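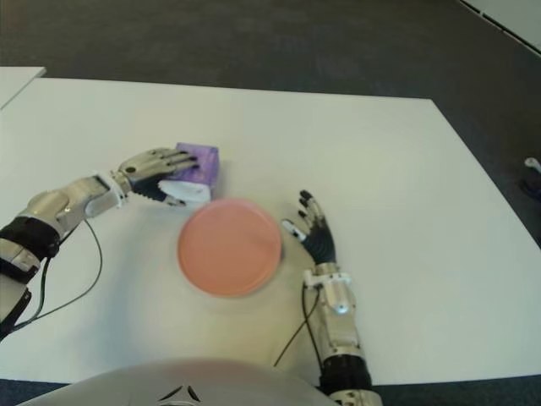 The job got quieter, one packer wrote in the comment box of our second survey, and I end up watching more than I pack. Of the 34 employees who answered at Skindano, several others wrote much the same thing.

Figure 1. Two-handed work at a tabletop station, with a box and a round pink dish.

4.2 Changes in task content

Skindano put in 2 tabletop stations under the Jadumico program. Before that, packers handled every item themselves and switched benches at the break. In the 6 weeks we observed, their time moved toward restocking, checking finished sets and clearing stops. Packers with long service described the checking as tiring in a different way, mostly in the eyes and neck. Newer staff rated the change more favorably. Pay grades stayed as they were, and several respondents raised this in the open comments. The Fesus site is treated separately in Section 4.3.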